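Monday, March 22, 2010

Filed under: Words, mostly

Print this post | E-mail this to a friend

Quick one, am supposed to be finishing chapter four and am instead doing this. You know how it goes.

So. Translation. Specifically the chapter of the Eretti memoir where the grandmother makes soup for what feels like 300 pages. Old woman, mountain village, and she has a word for the soup which is not the word for soup. It's the word for what you do with the end of things. Ends of bread, ends of the cheese, end of the week. I've had it down as "leftovers", "scrap broth", "makings" and, for one bad evening, "bits". None of them will do. Leftovers is what you have in a tub with a lid. She doesn't mean that. She's proud of it.

Rang Ruaridh Sutherland, who grew up with a granny of his own of that type. He said just leave it in the original and let people work it out. Which is what he always says. Ruaridh would leave the whole book in the original if you let him.

Have had the same desk most of the winter now, one of the built-in ones with the shelf over it. Good light. Cold feet.
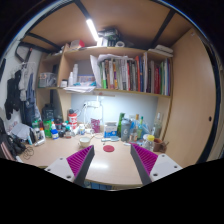 My end of things. Lamp, coaster, no chapter four.

Anyway the soup. Problem with leaving words in is you only get so many. I reckon a reader will put up with a handful per chapter before they start to feel they're being got at. I'd already spent mine on the two kinds of aunt (mother's side, father's side, they are different words and the whole of the inheritance row depends on it) and on the wind. There's a wind. There's always a wind. If I keep the soup I have to give up the wind, and the wind comes back in the last chapter and kills the goats.

Rodrigo Nieto at Nusside, who is editing and is far more patient than I deserve, wants italics off throughout. Fine by me. Italics make a word look as if it's been picked up with tongs. But without them half of these look like misprints, and I've allready had one note from the copy editor asking if the aunt was a typo. She is not a typo. She gets the house.

Then the glossary question. I am against. I've been against since December and have said so in emails I would rather not reread. You stop, you flick to the back, you find "a kind of soup", you flick forward again and you've lost the old woman and the kitchen and everything. Rodrigo is for. His argument is that people who don't want it won't look. My argument is that once it's there I'll get lazy and start tipping things into it. I know myself. It would be 271 entries by the summer.

For comparison went and got the old Cruickshank version of the first book out. He does it by sneaking the meaning in alongside, so the word turns up and then half a sentence later somebody says what it is as if they'd just thought of it. Clever when it works. When it doesn't you get peasants explaining their own dinner to each other. "Pass the whatever, our thick barley porridge." Nobody talks like that at a table. I did it twice in chapter 2 and have taken both out.

What I've got this morning, and might hate by tonight, is "endings". Grandmother made endings. Lower case, no italics, no fuss. First time it's odd, second time you see the pot, third time it's just what she calls it. And then in the funeral chapter when the daughter tries to make it and can't get the salt right, it's sitting there being useful without anyone having to point. I think. Read it out loud 10 times and it only sounded daft on three of them.

Word count is still rubbish by the way. Don't ask.

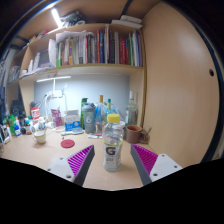

Other bits

Rerken have sent the contract for the short stories, finally. Have signed it. Have not read the part about audio, will regret this.

Someone emailed to ask what dictionary I use. Answer is four, all bad, plus a retired postman who lives in the valley next to the right one and answers letters by return. He says endings is wrong but he likes it. He also says the goats would of been fine in that wind, they were a hardy sort, and the author made it up. Not telling Rodrigo that.

Comments are on again but slow. If yours has vanished, send it twice.

Right. Chapter four. The row about the house, seven people shouting and only two of them ever get named

Print this post | E-mail this to a friend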